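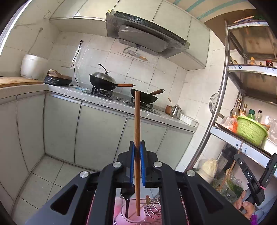

## Flukard kitchen kit: a pair of hand-held grippers

I put this kit together for teams who want to record two-handed kitchen work and haven't got a budget line for it yet. You get two black hand-held grippers, one for each hand, with their cameras fitted, plus a carry case, chargers and a bag of spare pads. I've been selling these from our Rendberg workshop for a while now, and most of the questions I get are about money and shelf space, so I'll start there!

### What it costs to run

The kit price is on the quote form (it depends on how many pairs you take — I do knock a bit off for more than one). What people forget is the small stuff:

- Replacement pads, blue, £57 a bag
- Pivot service at our bench, £50 a gripper, return postage included
- Memory cards: buy your own, and buy more than you think you need

Pads are the bit that wears. Chopsticks and other thin wooden things are hard on them, as all the squeezing lands on one narrow strip, so if your task list is full of cooking sticks, spoons and pan handles, put a second bag on the first order. I'd budget for a fresh set after every 50 hours of recording. Some people stretch it longer and then ring me to say the sticks are slipping.

### Kitchens are awkward

Please measure up before you order. The arms of the gripper spread out wider than a hand does, and an ordinary home kitchen has a hob, a kettle, a rice cooker, a shelf of bottles and not much room between any of it. My customer Abelardo Ticona fitted out his Ibarra site with 3 pairs and told me he wished he'd spent a bit of that on a second kitchen, because two people with four grippers at one worktop just bump elbows all morning.

Also plan for cleaning. Wipe the jaws down with a damp cloth, never under the tap. Oil gets into the pivots sooner or later if you're working over a wok, and that's mostly what I see coming in for service.

### Should you hire first?

If you're not sure, yes. Hire is by the month, and I take the first month off the price if you end up buying. April is always busy, so get in early for that one.

### Goes with

The Wusitz wall charger holds one pair and saves a plug socket. It's a bit dear for what it is, but I use one myself. Wrist straps are sold separately, in one size only — I've asked for a smaller one and I'm still waiting.

Lead time is on the quote form too. Ring the workshop if you need a pair sooner and I'll have a look at what's on the shelf.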